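3.2 Setting up and looking after the shelf cell

I should say at the start that most of what went wrong with our cell (we call it Ralside, after the old name on the door) had very little to do with the policy. It was the boring stuff: where the shelf stood, how the cable ran, what the camera was looking at when the session began. So I'm giving it a section of its own.
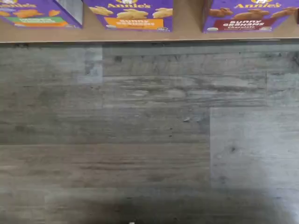
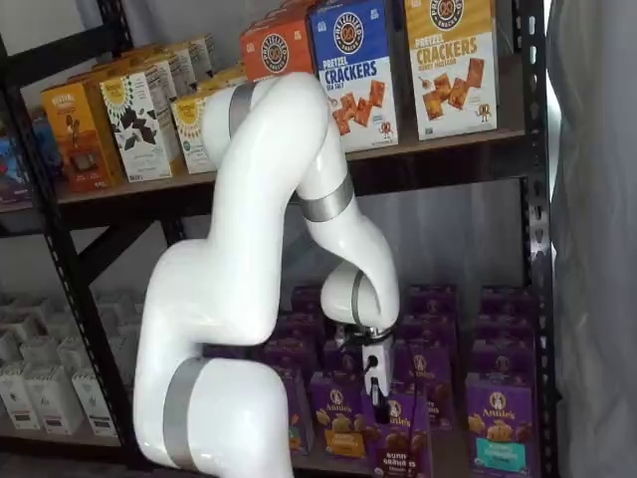 Figure 2. The Ralside cell. First picture: purple Annie's boxes on a tan ledge above grey wood-look planks. Second picture: the arm reaching into the black shelving, with the gripper by the purple boxes on the lower shelf.

We use one arm, and the shelving unit is an ordinary perforated steel one, bolted down 23 cm further back than we first had it. That first position was a mistake! The elbow has to climb past the upper board before the forearm can come back down to the lower shelf, and with the unit too close we kept tripping the joint limits halfway through a reach. Younes Hegazy moved it one evening in June and we lost far fewer runs after that.

The thin cable at the gripper was the other nuisance. It flexes every time the wrist turns, and we went through 2 of them before we learnt to leave a bit more slack and check the plug each morning. I now wiggle it by hand before powering up — not very scientific, but it catches a loose connector quicker than the log does.

Every 300 picks we stop, wipe the finger with a dry cloth, tighten the flange screws and send the arm back to its home pose to see whether it still lands on the mark. If it's off by more than 2 mm we redo the hand-eye calibration (Cutel, our in-house script, does this while we make tea). Over the whole study we logged 127 stops of one sort or another, planned and unplanned, and the unplanned ones are broken down by cause in Section 3.3.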